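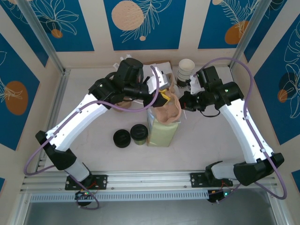
ok so a few of you asked how the no-disposable-cups thing is going at work. thread, I guess

Background: our office on Linberg was going through more than 200 paper cups a week. For 17 people! I only know this because I took over the supply order in January and nearly fell off my chair

First try was a sign by the coffee machine. The sign did nothing. Somebody drew a mustache on it

So then I bought 40 mugs at the thrift store on Valderrama, all mismatched, a lot of them from banks and dentists. People got weirdly attached to them right away. There is a Prinico Tile & Bath mug that has caused real tension

Dishes were the part I was dreading. We have one small sink and it fills up by lunch - I don't love that. Right now the rule is you wash yours before you go home, and mostly it holds

Drivitari (our coffee delivery place) still drops off a sleeve of cups with every order, even after I emailed them 2 times. They're very nice about it! The cups keep coming!

I stuck the extra sleeves up on the high shelf for visitors. You'd be amazed how much less people grab one when they have to reach for it

Anyway we're way down on the order and I spent the savings on better coffee, which got me more goodwill than the whole trash speech ever did

If your office has figured out the sink situation please tell me how. Drying rack recs also welcome, ours leans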